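Workshop notebook, bat bench
Friday, start 7:40

Cold in here again. Heater on, dehumidifier off till the room gets above 60. Humidity gauge on the far wall stuck, tapped it, moved.

Job for the day: knock-in on the four Kutodstead willow blanks, then start the rebound readings so Prasert has something to take to the club nets. Zinash wants the rankings sheet (her word) by end of day, bats listed best to worst with the weights next to them. Told her ranking four bats off one day of taps is asking for trouble. She said do it anyway and put a note on.

Bat A. Grains straight, tight on one side, gets wide toward the toe. Two coats of raw linseed earlier in the week, face feels fine, edges still a bit tacky. Started soft with the mallet, edges at 45, never square on. Small dent 2 inches up from the toe by the end of the first hour, not a crack, ran a thumbnail over it and nothing catches. Keep an eye.

Bat B. Best ping of the lot by ear. Wilma agrees and she played eleven seasons as an opener so I listen. Handle bind is rubbish though, string lifting below the splice. Rewind before anyone hits a real ball with it.
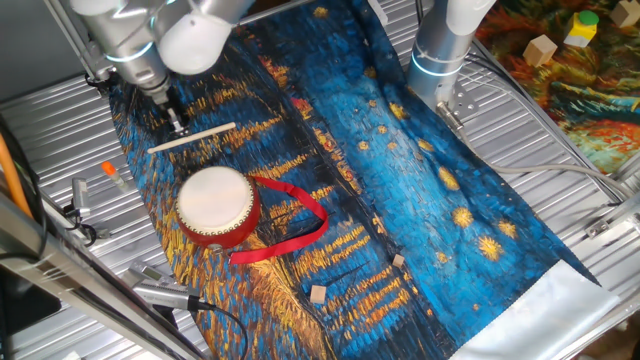 Bat C slower going. Face dull, sounds like hitting a phone book until you get up past the middle, then it wakes up. Sweet spot sits high. Would suit somebody on a low, slow pitch? No, other way, high middle is for bounce. Keep writing that wrong. HIGH MIDDLE = BOUNCY PITCH.

Bat D, stopped. Hairline at the shoulder, off side. Was it there when it came out of the box? Agnes looked at her intake sheet and there's nothing on it, but she says she only checked faces that day. Glue and clamp, out of the comparison for now. So the ranking is three bats, which makes it even sillier.

10:50. Tea.

Drop rig notes. Ball in the cup, release, read the bounce height off the board by eye. Same ball all morning, the Baxter practice one, seam up. Did the first dozen on bat A and got numbers all over the place. Found the toe clamp was creeping. Packed it with a strip of old grip rubber, tightened, started over. Scratch everything before the repack, do NOT let those get copied into the shared sheet (Lorna has done this before, sorry Lorna).

Total drops after the repack: 144, split even, so 48 a bat. Arm sore. Drops in blocks of 12, then swap bats, so if the ball softens it softens for all of them.

Result, short version: B ahead on the middle, C ahead higher up the blade, A in between everywhere and not bad at anything. If you average the whole blade A comes out top, which nobody in the room beleived until Prasert redid the sums on paper. Same answer. It's an all-rounder. B is the one everybody picks up and doesn't want to put down.

Argument over lunch about what the ranking should even be. Zinash: one number, best bat wins. Wilma: nobody bats with the average of a blade, you bat with the middle. Me: depends who's holding it. Left it as two columns, "middle only" and "whole blade," different bat on top of each. Zinash not thrilled but took it. 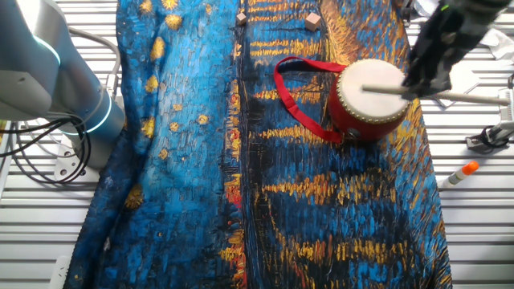
Afternoon. Rewound B. Old twine off, cleaned the glue ridge with the scraper, new twine on, started from the top and worked down to the shoulder. Ran out of the good glue halfway, used the Havero stuff from the drawer. Smells worse. Leave overnight. No grip on till it's set.

Weighed A after, 819 on the little scale without the grip, and that can't be right, way too light for a full-size bat. Scale zeroed wrong? Took it off and put it back on, same. Battery light blinking. Not using any weights from today. Left the weights column blank in the sheet with a note.

Phoned Vernarach about the next box of blanks. October, they say, same as they said last time. Asked for the shoulders to be checked before they ship. Guy was nice about it.

Prasert took A and C down to the nets at 4. Back by half five with A only, one of the juniors is keeping C for the weekend. He faced a few overs himself, says A "goes everywhere OK," doesn't like the pickup, wants wood off the back near the toe. Told him hands off the plane untill we've got a second set of readings.

To do
- batteries for the scale, then weigh everything again
- grip on B once the glue is hard
- D: unclamp, tap test, look at that shoulder with the lamp
- proper fix for the toe clamp, rubber strip is already squashed
- new ball for the rig, seam going flat on this one
- get C back from the junior, ask for it back without new stickers
- Lorna to put the post-repack numbers in the sheet, ONLY those

Lights off 6:15, left the dehumidifier running.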